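Home | Notes | Interviews | People | Contact

Filed under: Interviews / Robot learning / Soft things

She has run data collection at Lalletska since August, and she still gets excited about bed linen. "Cloth is brilliant," she tells me. "It never lies the same way twice, so every example teaches the model something new!"

The team gathers its examples with hand-held grippers as well as through the robots themselves, and a session can jump from one method to the other.

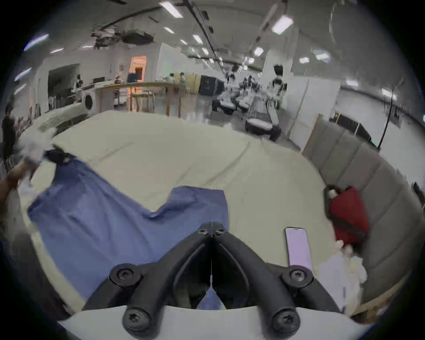 Issue 11, p. 974

"People assume the robot has to do everything," she says. "But a person with a gripper in their hand is quick, and you feel straight away when a grasp is wrong." The current set, called Villca, stands at 3,539 examples – the first 1,000 were mostly her own, and she would happily redo half of them.

What was wrong with those? "Too tidy. I smoothed everything out first, like my mum was coming round."
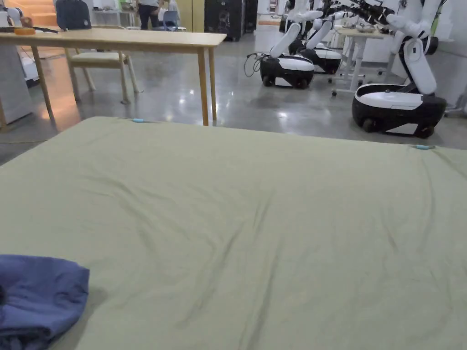
Now she asks for creases, odd corners and clothes dropped anywhere. Failed tries are kept too, with a label – she thinks they may be the most useful part. I ask what she wants next and the answer comes at once: duvet covers. "I can't do one properly myself, so I'd love to see what the model makes of it."

Recent interviews
Grestix and the trouble with zips
Teaching a gripper to let go
A morning at Nisteck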